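Can a machine tidy a tabletop yet?
Posted by Tadhg Breathnach, June

I keep hearing chores are next. My test is small: clear the stuff off a cabinet so I can dust it. Phone, trinkets, tissues.
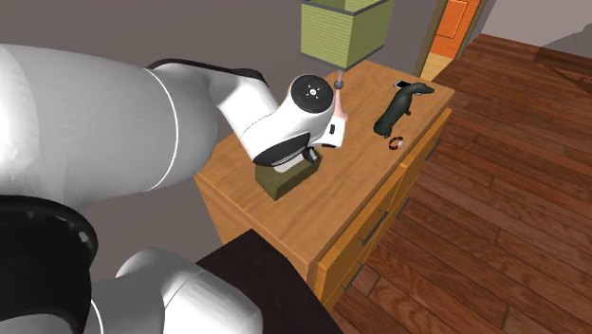 Simulated arm above a cluttered cabinet top.

Can I buy one that does this?

Áine Nic Aodha
Not for home, I'd say. I tried the Cirkia demo in simulation and it managed 170 pickups out of 300. Boxes were fine — anything soft or odd-shaped was a mess.
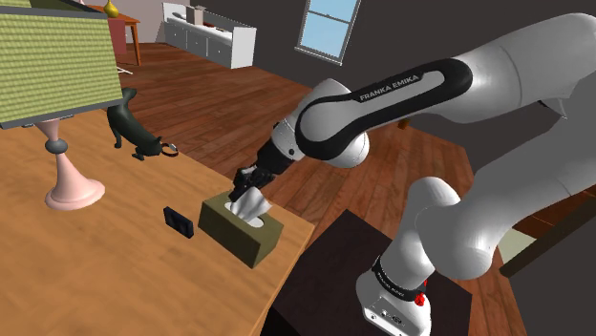
And that's with nobody's kid running through! Dusting under things is harder again, so I'd wait.

Keogh
we have an arm at work, it loads trays ok. just buy a duster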